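Porkgate open day: a visit to the recovery centre and its mobile service

Porkgate is the old name for the street behind the bus station in Kusdale, and it is now the name most people use for the drug and alcohol service that moved there two years ago. The service held an open day in April. I went because our own town is looking at setting up something similar, and our residents' group wanted a written account from someone who had walked round.

Doors opened at ten. Visitors signed in, were given a sticker and asked not to take pictures of anyone using the building. The centre stayed open to its usual clients throughout, so parts of it were closed to us at different times of the morning. The waiting room was busy and we went through it quickly.

Efren Gatchalian manages the outreach side and led the tour I joined. He has worked in treatment services for most of his career, the first part of it in prisons. He talked for ten minutes in the meeting room before we went anywhere, mainly about money and staff.

The service runs on a contract that covers Kusdale and the villages up the valley as far as Drevance. In the last full year it saw 440 people in structured treatment, which means they had a named worker and a care plan. A further number came only for needle exchange or to collect naloxone, the drug that reverses an opioid overdose. Those visits are recorded without names. The team handed out 2,000 naloxone kits over the same period, many of them to families, hostel staff and taxi drivers.

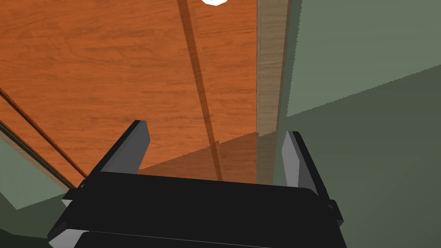 The exchange itself is a hatch with its own entrance from the side street. Gatchalian said the separate door had been argued over at the planning stage. Some neighbours wanted a single front entrance so that people would not gather at the side. The clients who were asked wanted the opposite, and the side door was kept. Complaints from the street have been few. There is a sharps bin fixed to the wall outside, emptied every morning, and a second one at the car park.

Upstairs are the counselling rooms, all small and much alike, with two chairs and a low table. The prescribing clinic is on the same floor. A doctor attends on two mornings a week and a nurse prescriber covers the rest. Someone in our party asked how long people wait to start methadone or buprenorphine. The answer was within the week for most, and same day for people leaving prison or hospital if the paperwork arrives with them. Often it does not arrive, and a worker then spends the afternoon on the telephone.

The group room was in use until eleven, so we had tea first and saw it afterwards. It is used for relapse prevention in the mornings, a family group one evening and a women's group at lunchtime. The women's group began after several clients said they would not sit in the mixed one. It has a worker to mind small children in the room next door.

After the break we went out to the yard to see the van. This was the part I had most wanted to look at, as our villages are spread out and the buses are poor. The van goes to Drevance and to the Tudose estate, parks for two hours at each stop, and comes back to Kusdale by six. It carries the same supplies as the hatch, plus wound dressings, blood-borne virus tests and a stock of food parcels. Two staff always travel together.

Gatchalian was frank about what has gone badly. The first winter they changed the stops too often, trying to reach more places, and hardly anyone came. People did not know when to expect them and would not wait on a verge in the rain on the off chance. Since the route was fixed, use has gone up at every stop. He said the Tudose stop took four months before anyone did more than collect a bag and leave. Now people stay to have a leg ulcer looked at, or to ask about a detox bed.

Detox beds are the main shortage. The nearest unit is in another county and the service can buy only a small number of places each year. A person who is ready in June may be offered September. Staff try to keep in touch in between with phone calls and lifts to groups, and they lose some people all the same.

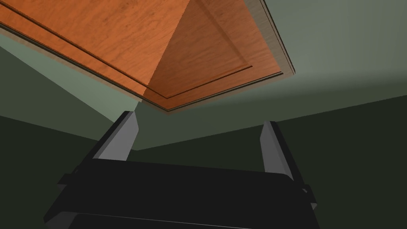

Cabinet door, seen from below.

We finished with questions in the meeting room. A parish councillor from up the valley asked whether the van drew drug use to the places where it parked. Gatchalian said the stops had been chosen from ambulance call-outs and pharmacy records, so the need was there already. She asked to see the figures by village and he agreed to send what could be shared without identifying anyone.

I asked about recruitment. The service has trouble keeping nurses, who can earn more at the hospital for fewer evenings. It has done better with support workers, several of whom are former clients. They must have been out of treatment for two years before they can apply, and they do not work with people they used alongside.

Points I noted for our group:

Fix the van stops and times from the start, and leave them alone for at least a year.
Ask clients about the entrance before the plans are drawn.
Budget for a second driver. Porkgate did not, and the van was off the road each time someone was ill.
Speak to the pharmacies early. One in Kusdale stopped supervised dosing at short notice and 30 people had to be moved.

The centre will take visits from other areas by arrangement, in the mornings only. I have the contact details and will bring them to the next meeting, along with the leaflet showing the van timetable.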